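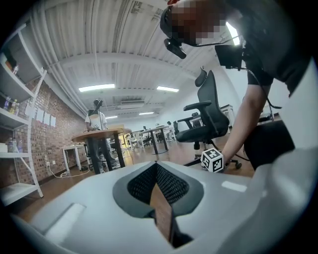
The first thing Annelore Kleinschmidt does with visitors is hand them a gripper. No slides, no safety film, just a chunky plastic tool with a handle and a challenge: pick something up the way a robot would.

It is harder than it sounds, and a lot more fun. I spent the better part of an open afternoon at Henditz chasing a paper cup across a tabletop, and I would happily have stayed until they turned off the lights.

Henditz teaches robots to do small household jobs by recording people doing them first. Its Flimonis project has collected 1051 recordings so far, covering 64 tasks, from stacking bowls to closing drawers. People wear a camera on the head, hold the gripper in one hand, and get to work. The printed black-and-white markers let the software follow where each hand goes.

"Everyone rushes the first one," Kleinschmidt told me. "Then they slow down and start noticing their own fingers."

She's right! By my third try I was thinking about how I tilt my wrist when I set down a glass, something I have done all my life without a single thought. 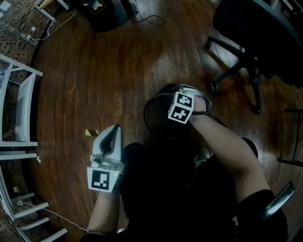 A gripper in the left hand, a marker cube on the back of the right, and a round black container to work with.

Jacobus Swanepoel, who runs the software side, showed us what happens to a recording afterward. On his monitor, two colored lines traced a pair of hands through the air, looping and dipping (mine looked like a dropped plate of spaghetti). A good take lasts 30 seconds. He played one of Kirstin Pollock folding a dish towel, and the group went quiet watching those lines cross and part.

Pollock has a theory that cooks make the best demonstrators. Swanepoel would bet on piano players. They have been arguing over it since the spring, and both asked what I did for a living before handing me the towel.

The next open day is in December, with room for 49 visitors.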